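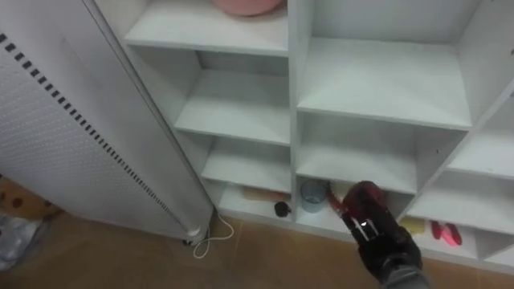

白色格架与一台立式电器,白色细电缆沿格架前的地面铺设。(资料图)

2月9日,星期五,家用电器与软电缆制造商德尔凯克(Derkeck)公布了新版落地式电器安装与布线指引,适用于塔式风扇、空气净化器、立式取暖器和除湿机四类产品。指引对电源线在地面的敷设方式、设备与家具之间的间距以及延长线的使用条件作出统一规定,3月起随新出厂产品附送,旧版说明书同时停止印刷。

旧版要求分散在各产品的说明书中,表述不一。同为落地式设备,取暖器说明书禁止电源线从地毯下穿过,净化器说明书则只写“避免踩踏”。售后部门在处理护套磨损的报修时,常需逐份核对文本,才能确定用户的使用方式是否属于保修范围。新版将四类产品的条款合并为一份文件,差异部分以附表列出。

指引的技术负责人什捷潘卡·哈拉斯(Štěpánka Halás)表示,修订的重点在电缆弯折和受压两项。“软电缆的导体由多股细铜丝绞合而成,单次弯折影响很小,问题出在同一位置的反复弯折。断股之后有效截面减小,局部电阻上升,温升集中在很短的一段上,外观上看不出来。”

按照新规定,电源线固定敷设时的弯曲半径不得小于电缆外径的5倍;经常移动的设备不得小于10倍。电缆出口处的护套保护件不计入弯曲半径的测量范围。余长应以松弛的大圈放置在设备侧面或背面,不得紧密捆扎,也不得缠绕在底座上。对于取暖器,余长不得堆叠,相邻线圈之间应保持可见间隙。电缆不得横穿门洞和主要通道,确需跨越时须加装带斜边的地面线槽,线槽内不得与其他发热回路同槽。

间距方面,风扇和净化器的进风面与柜体、格架或墙面之间的净距不得小于400毫米,出风面前方不得有固定遮挡物。除湿机按同一数值执行,但侧面无风口的机型可靠墙放置。取暖器不适用该数值,仍以机身铭牌标注的距离为准。文件注明,净距从外壳最突出处量起,不从底座边缘量起。旧版未写明测量基准,底座宽于机身的机型与底座窄于机身的机型,实测结果因此没有可比性。

开放式格架在新版中首次单独列项。此前的条款只区分“墙面”和“家具”,没有考虑无背板的格架。哈拉斯说,无背板格架对气流的阻挡小于实心柜体,但搁板前缘会使气流分离,格内存放的纸张和织物也可能被吸向进风面。编写组没有为此类家具设定较低的数值,仍按实心柜体处理。

延长线条款改动较大。新版规定取暖器必须直接插入固定插座,不得使用任何形式的延长线或多位插座。其余三类产品可使用延长线,但只允许一级连接,延长线长度不得超过3米,额定电流不得低于设备铭牌值。卷盘式延长线在使用前必须全部放出。带有机械定时器的转接插座按多位插座对待。

倾倒风险也纳入了布线部分。塔式设备重心高、底座面积小,电源线受到水平拉力时,倾覆力矩取决于出线口的高度。新版要求电缆从机身下部引出后先落地,再走向插座,中间不得悬空。插座高于出线口的,电缆应沿墙面垂直下行至地面后再转向设备。出线口位于机身中部的旧机型,可向维修网点索取粘贴式线夹,将电缆引至底部。

电缆供应商奥尔(Auer)参与了弯曲试验部分的编写。该公司测试工程师纳代热·库尔图瓦(Nadège Courtois)介绍,试验采用摆动式弯曲装置,试样下端悬挂砝码,导体通以额定电流,以断股和护套开裂作为两项独立判据。“两项判据的失效顺序与护套材料有关。较硬的护套先开裂,用户能看到;较软的护套外表完好,内部已经断股。检查时要用手摸,发现局部变软、变细或者有发热感,就应当停用。”

库尔图瓦同时指出,试验条件为恒定室温,未覆盖低温环境。在无采暖的车库或阳台使用时,护套柔韧性下降,弯曲半径应取移动设备一档的数值。这一建议写入附录,不作为强制条款。护套表面的清洁方法也列在附录中:拔下插头后用微湿软布擦拭,不使用含溶剂的清洁剂,完全晾干后再通电。

经销商布拉莱罗(Brallero)已将指引纳入门店交付流程。由其上门安装的设备,安装人员须在交付单上填写进风面净距、插座类型和电缆走向三项内容,并由用户签字确认。自提用户可在收银处领取纸质版。该公司没有公布安装服务的收费是否随之调整。

托尔洛(Torlow)系列净化器的现有用户不需要更换电源线。德尔凯克说明,该系列电缆的规格在修订前后没有变化,变化的只是敷设要求。已经按旧版说明书安装、净距不足的设备,建议在下一次更换滤网时一并调整位置。在此之前如出现风量下降、运行噪声增大或机身上部异常发热,应立即关机并检查进风面。

保修条款作了相应修改。因电缆压在家具腿下、夹在门缝中或紧密捆扎造成的损坏不再列入免费维修;出线口处的断裂仍按制造缺陷受理,不要求用户提供使用记录。2月9日之前已经登记的报修单按旧条款办理。用户自行剪短或接长电源线的,整机保修终止。

指引全文及附表可在公司网站的支持页面下载,门店版本与网络版本内容一致。针对壁挂式产品的文件仍在编写,发布时间未定。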